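Budgeting for a second arm: Quyên Triệu on what to buy first

Quyên Triệu plans equipment for the packaging test room at Osetti in Vollatville. We spoke to her on 15 Jan 2021, while she was finishing her figures for the year.

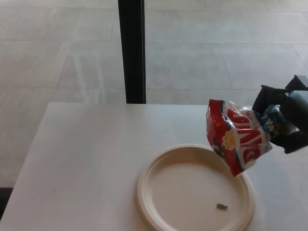
Start with the gripper

Triệu puts the gripper at the top of her list and the arm second. Snack bags are the reason. "A bag creases and swings when you hold it by one corner," she says. "If the fingers are wrong, a better arm won't help you."

She had quotes from Diekmann and Endard, and asked both for a price on spare fingers as well. Diekmann wanted 2,000 for a gripper with one spare set. Endard came in lower, but its spares were 1,000 a set and took 16 days to arrive. "We get through 3 sets a year, so I went with Diekmann."

The small items

Paper plates, tables and bags of sunflower seeds have a line of their own in the budget. Last year they were paid for out of petty cash – a mistake, she says, as it hid what a week of pouring trials really cost.

She also keeps money back for training. "People want to spend it all on the machine. Then it sits there until someone has time to learn it."

The order for the second arm goes in next month. Delivery depends on the supplier, and she has not yet booked the fitter.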